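Category: Occupational Health and Work

2. Board tasks in the assessment of hand function

2.1 Background to the measures

Employers who take staff back after an injury to the hand or wrist need some means of judging what work can safely be given to them. In the services studied in this paper, that judgement has long rested on two sources: the clinical letter, which describes the injury and its treatment, and the supervisor's own view of how the person is managing. Neither was designed for the purpose. Clinical letters are usually written soon after discharge and say little about the handling of small parts, while supervisors differ widely in what they regard as adequate speed. Raju and Acharya, in an internal report prepared for the Cindon service in January, found that the same member of staff could be placed on full duties at one site and on light duties at another.

Board tasks were brought in to provide a common point of reference. A person is asked to pick up, turn and place small pieces on a flat board, and the time taken is recorded together with any drops or misplacements. Such tasks are cheap to run and easy to explain, and they need little space. Their weakness is equally well known. A score obtained in a quiet room with a clean table may bear only a loose relation to the same person's work in a packing hall, where parts arrive at uneven intervals and the light may be poor.

2.2 Materials and layout

The Drarard schedule, used at both sites, sets out the order of the tasks and the wording of the instructions. It requires that the board be placed square to the worker, that the table surface contrast with the board, and that the pieces differ clearly in colour from both. Grasp is scored separately from placement, as a person may have recovered one before the other. Figure 2 shows boards and pieces that contrast in this way. 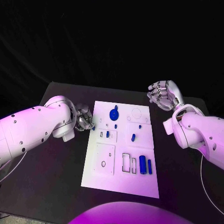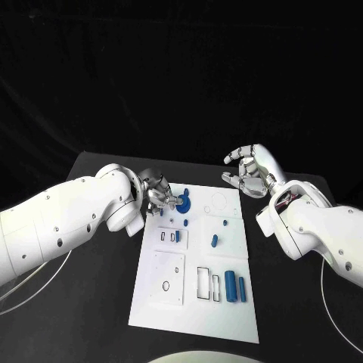 Figure 2. White board and small blue peg at a dark table, two views.

Departures from the schedule were recorded by the assessor at the end of each sitting. The most frequent concerned seating. The chairs at Tostico could not be raised, and shorter members of staff worked with the forearm lifted clear of the table, a position known to tire the shoulder and to slow the later tasks. Where this was noted, the sitting was kept in the analysis but marked, and the results were examined with and without the marked sittings.

2.3 Participants and procedure

Sixty-one members of staff took part, all of whom had been absent from work with an injury to the hand, wrist or forearm. Each sitting lasted 15 minutes. Staff attended in paid time and were told that the result would not be passed to their line manager without their written agreement. Across the study, 1,336 separate tasks were completed and scored. Tasks that were stopped because of pain were not given a time and are reported on their own in Section 4.

Assessors were drawn from the occupational health teams and had received the same training. They were asked not to offer encouragement during a task. It had been observed in earlier use of the schedule that some assessors praised the slower workers and said nothing to the others, which made the times difficult to compare.

2.4 Relation to duties

Scores were set against the duties to which each person returned. Duties were grouped using the Thomas scale, which rates a post by the size of the parts handled, the force required and the degree to which the worker controls the pace. The last of these proved hard to rate. Several posts described on paper as self-paced were in practice tied to the arrival of deliveries, and the assessors at Tostico asked for the rating to be reviewed after visiting the loading area. The revised ratings are used throughout the remainder of this paper, and the original ratings are given in the appendix.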